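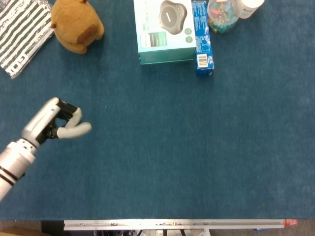 Clearing a big table is mostly a matter of deciding what you are prepared to look at while you work. I do a lot of cutting out and layout on mine, and for years I worked in whatever gap the post and the biscuits had left me. The method now is to push everything up to one edge and keep it there. A brown plush toy is allowed to stay, provided it keeps to the top with the boxes and leaves the middle of the carpet alone.

What you need
A table you can walk round
A piece of short-pile carpet or felt big enough to cover the top
A stiff brush
One jar with a lid

Step 1. Take everything off. Yes, the mug as well. Brush the surface from the middle outwards, and do it before you put the kettle on or you won't do it.

Step 2. Choose the far edge. It should be the one you can reach without climbing on anything. Bronwyn Treloar uses her left-hand side and has been knocking things on to the floor since February.

Step 3. Put back the flat things first, in a corner. Packets and folded bags slide about if they go in last.

Step 4. Boxes go in the middle of the row, pushed up against each other. Long ones can lie down.

Step 5. Small bits go in the jar. Put the lid on. I have picked 200 pins out of a carpet and do not recommend it as an evening. 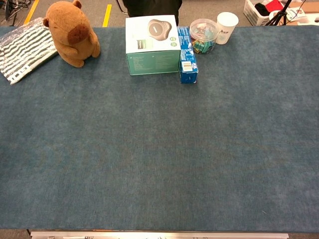

The finished row, capybara to the left of the boxes and the lidded jar further along.

Step 6. Leave the rest bare. You will want to put something there. Malou Lykkegaard marks her line with tailor's chalk, a hand's width in from the back, and anything that crosses it goes in a drawer.

If the row gets too long for the edge, don't start a second one in front. Take something away.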